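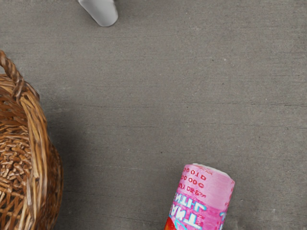 Simulation view: wicker basket, pink can and the tip of the gripper finger over a concrete floor.

Tips for a packing room that shares its work with a robot

At Setanora we pack gift baskets, mostly food, for shops and for offices. Last season we sent out 2,108 of them. Of these, 1,071 were started by the arm and finished by a person, and the rest were made by hand from the first can to the bow. I work at the finishing table. I collected these notes for the people who will join us in August, and I was told that other small workshops could want them too, so they are on the page with our other tips.

Before the arm touches a new basket

We try each new basket and each new product in the simulation first. The program is called Grovar and it runs on the old computer beside the label printer. Ask to sit beside the person who runs it, at least for one morning. You will see how the gripper comes to a can, and later you will understand much better why a can stands crooked in your basket.

Look especially at the handle. A thick twisted handle is beautiful for the customer and a difficulty for the arm. If your basket has one, decide early which side the arm comes in from, and write it on the order sheet.

Cans also have their own question. A can on its side rolls, and a can that is upside down in the simulation will teach you to check the feeding tray. Our rule is label up and label to the front. The arm does not read, you do.

Who puts in what

We had some long discussions about this in the first weeks. Now it stays like so:

The arm: cans, jars with a flat lid, boxes of tea.
The person: everything in thin paper, everything with a ribbon, all glass bottles with a long neck.
Both, depending on the day: fruit.

Hang this list where everybody can see it. When it was only in the computer, two of us did the same basket twice and were angry with each other until lunch.

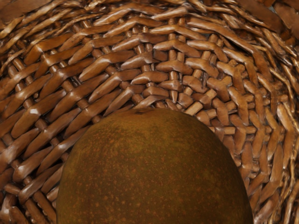
One round fruit, most likely a pear, lying in the woven basket. Simulation.

Fruit

Fruit goes in last when a person does it and first when the arm does it. I know this sounds wrong. The arm needs a free way down to the bottom, and after cans are inside it has no such way. So for the arm orders we place fruit on the bottom, and then we put a folded cloth between the fruit and the next layer. The cloth is hand work.

Choose fruit that is hard. Press near the stem with your thumb, softly. If it gives, keep it for a hand basket that leaves the same day.

The brown pears with small spots are hard to see against brown wicker, for me at least. I put a lamp on the table, from the left side, and now I find the bruises in time. A light cloth under the fruit also helps your eyes.

Wicker

Run your hand along the rim and the inside wall of each basket before it goes to the arm. Split ends catch on sleeves and on tissue. Cut them with small side cutters, close to the weave, do not pull them. The baskets from Denetti come clean most of the time. The Barbier order uses the customer's own baskets, and for these I need more patience.

Shiny lacquered wicker should be wiped with a dry cloth only. Dust sits deep between the strands, and there a soft paintbrush works better than the cloth.

What has changed for us

I lift less. My shoulder is better than two years ago, I can say this clearly. But the work at the table is faster, since the half-full baskets arrive in an even rhythm and they do not care that you want coffee. We asked for a buffer shelf and we got it. It holds seven baskets, and when it is full the arm waits. If your workplace plans something similar, ask for the shelf on the first day — it changes everything in the mood of the room.

We also change places every 60 minutes: finishing, feeding tray, labels. The feeding tray is the most boring job, and it is not fair to leave it to the newest person.

Keep your hand skills. One afternoon each week we pack only by hand, with the arm switched off. Some colleagues found it a waste in the beginning. Then we had a stop of one and a half days before the holidays, and the baskets still left on time, a little ugly perhaps at the bows.

Small things for the table

Keep scissors on a string.
Keep one empty basket of each size as a sample, with the filling height marked by tape inside.
Write faults in the notebook with the hour and the product. "Can crooked, 10:20, tall basket" is enough.
Do not put your cup on the feeding tray, also not for a moment.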